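## Bare interior brick: seal it, limewash it, or leave it alone?

**mortar_and_pestle**

I'm completely smitten with old brick and I need people who will talk to me about it, because my family has stopped listening.

The building is a 123-year-old warehouse in Podow, two floors, and most of the inside was plastered or boarded over at some point. The ground floor unit has one wall where somebody had already stripped everything off, and it's gorgeous. The trouble is the dust. Run your palm across the bricks and you come away with orange fingers. Anything left near the wall for a few days picks up a fine grit, and the carpet along the bottom edge is slowly going pink.

The wall is 133 square feet, so it's a small job whichever way I go. I've got it down to three choices:

- a clear breathable sealer (the paint store keeps pushing Tetora, matte version)
- limewash, thin enough that the brick color still reads through
- leave it bare, vacuum more, stop complaining

It's an inside wall with a heated room on each side. No damp that I've found. Who has lived with any of these for longer than a year or two?

---

**kilnhappy**

Oh, this is my favorite kind of thread!

Before anyone can tell you much, what are the bricks? Soft orange ones and hard purple-red ones act like two different materials. If they came from the old Lutow works (most of the warehouses along the river did) you'll have both kinds mixed together, because they sold the seconds cheap for party walls and inside walls. The pale orange ones are underfired and they'll shed dust until the end of time. The darker ones got more heat and barely shed at all.

Rub one of each with a black sock over your hand. You'll know right away which bricks are guilty.

---

**slowlime**

Don't seal it. Please, please don't seal it.

I spent a whole January scraping failed sealer off a chimney breast, and I would not wish it on anyone. It looked fine for two winters, then went cloudy in patches, then started lifting in little flakes with the face of the brick stuck to the back of them. You can't undo that. Limewash you can brush off with a stiff brush and some patience if you end up hating it.

---

**grantleyroof**

@slowlime what sealer was it, though? If it was an acrylic film then sure, that's what film does. The penetrating ones don't leave a skin. I put Tetora on a dining room wall 8 years ago and it looks the same as the day I did it. No cloudiness, no flaking, and I can wipe it with a damp cloth.

A chimney breast is also about the worst spot in any house. You've got salts from the soot, rain coming down the flue and heat cycles. I don't think you can judge a dry inside wall by it.

---

**slowlime**

Fair point about the chimney. It was a film type, I still have the can. I'd still go with limewash on character alone, but I'll drop the "please, please."

---

**mortar_and_pestle**

Sock test done, and it's so satisfying. @kilnhappy you called it. The pale orange bricks left a big smear and the dark red ones left next to nothing. I went and did it again with the other sock just for fun.

The brick wall is in all three pictures below.

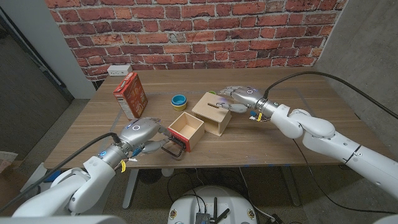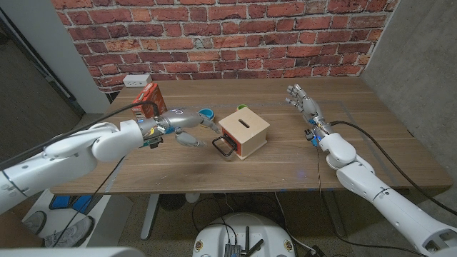
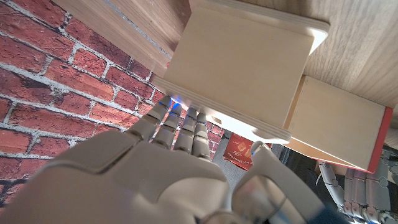
The other thing I found while I was down there with my sock is that a lot of the dust is coming out of the joints. I pushed a wooden skewer into a few of them and in some spots it went in to the depth of my thumbnail with hardly any effort, and sand trickled out. So now I'm wondering if I've been blaming the bricks for what the mortar is doing. Would you repoint first and then decide about a finish? And does it have to be lime all the way, or is there some mix that's easier on a beginner?

---

**kilnhappy**

What a lovely range of color in those bricks. Rust next to orange next to dark red, I could look at that all day. Please don't cover it with anything opaque.

Yes, repoint first, every time. Sealer over sandy joints is like hairspray on a sandcastle. And yes, lime. Bricks that soft want a mortar that's softer than they are. Nuchit does a premixed lime putty mortar in tubs and it's very forgiving. They sell it in a few sand colors, so buy the smallest tub of two shades and let a test patch dry fully before you choose. Wet lime mortar looks way darker than it ends up.

---

**grantleyroof**

Agree with all of that except the tub. Premixed putty is nice stuff but it takes ages to firm up indoors in a heated room, and if it dries too fast it goes powdery and you're back where you started. For an inside wall I'd use a weak hydraulic lime and mix it myself. It sets more predictably and it costs less.

---

**kilnhappy**

It only goes powdery if you don't look after it! Mist the wall before, mist it after, hang a damp sheet over it for a few days. I've done four rooms with the putty and every joint is sound.

Hydraulic lime is good too, I just think a first-timer has more fun with the tub. You open it, you stir it, you're pointing. No bucket chemistry.

---

**pennywhistle_ft**

Chiming in as someone who did this in a rental (with permission!) and made every mistake available.

1. Rake the joints by hand. I used a grinder and nicked the edges of a whole row of bricks, and I still see it every time I sit down to eat.
2. Tape a plastic sheet to the floor and run it up the bottom of the wall. Carpet and lime do not get along, ask me how I know.
3. Turn the power off at the panel and stuff any outlets with paper before you start misting. I did remember this one.
4. Don't try to finish in a day. I worked in 30-minute stretches after supper and my pointing got better every evening, so start in whichever corner gets looked at least.

And I left mine bare after. No sealer, no limewash. Once the joints were solid and I'd gone over the bricks with a soft brush and a vacuum, the dust dropped to almost nothing. I'd at least give it a few months before you put a product on.

---

**bluebucket**

I'm going to be the grump who says limewash is a great look and you should all stop acting like it's paint. A thin coat, rubbed back with a rag while it's still damp, brings the light up in a dark room and you still get every bit of the texture. It also binds the dust, which was the original question.

Mind you, it's going to look strange where the brick runs into that smooth gray wall on the right. White-ish next to gray can go chalky and sad. I'd try it on a board first and prop it up in the corner.

---

**slowlime**

@bluebucket my hero. I was beginning to feel outnumbered.

On the gray wall, I used a pinch of raw umber in mine, a pinch being less than you think, and it took the chill right off. It sat next to concrete very happily.

---

**grantleyroof**

Still team sealer, for the record. But pennywhistle's plan of waiting a few months costs nothing, and if you do go with Tetora later, new lime needs time to cure before it goes on anyway. So the first step is the same for all of us, which must be a record for this board.

---

**mortar_and_pestle**

You are all wonderful and I've been reading bits of this out loud at dinner.

I ordered two small tubs of the Nuchit, one called Oat and one called Riverbed. I want to stay close to the pale joints that are there now, so I'm betting on Oat. I've got a plugging chisel, a narrow pointing iron, a spray bottle and an old bedsheet. The bottom left corner is going to be my practice corner, thanks to pennywhistle.

Bare for now. If it's still shedding by spring I'll do two sample boards, one limewash with umber and one sealed, and put them up here for you to fight over.

One question for anybody who has used the tubs: do you let the mortar come up flush, or set it back a hair? The old joints have worn so far that I can't tell what they were meant to be.

---

**kilnhappy**

Set back a hair on worn brick! If you go flush, it smears over those rounded edges and the joints end up looking twice as wide. When it's firm enough that your thumb won't dent it, tap it all over with a stiff churn brush. Tap, don't drag. It knocks the shine off and opens up the sand, and it's the best part of the whole job.

---

**bluebucket**

Flush for me, but kilnhappy has better hands than I do. Try both in the practice corner and go with the one you like.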